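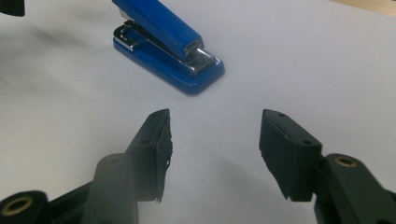
3.2 Data collection by student teams

Figure 2. Hand-held gripper open in front of the stapler, one of the desk objects used in the course. The finger pads are faced with a rough black layer.

Demonstrations were recorded in August by students of the Plesell robotics course, working in teams of 3. Each team built its own hand-held gripper from the same set of drawings and used it for all of its recordings. Students took turns at the tool, and a teammate kept the log.

The stapler task was the second of the term. The student reaches toward the stapler with the fingers open, closes them on it, lifts it, and sets it down again on the sheet. Teams were free to choose the angle of approach — we wanted variety here — but had to begin every recording with the fingers open.

The teams handed in 911 recordings. Gautam and Toma checked each one by hand and removed 70, mostly for late starts or a missing log entry. Costello repeated the check on the removed recordings and agreed with all of the decisions. The rest were split by team, so that no team's recordings appear in both the training and test sets. Training ran for 2,000 steps with the settings given in Section 3.1.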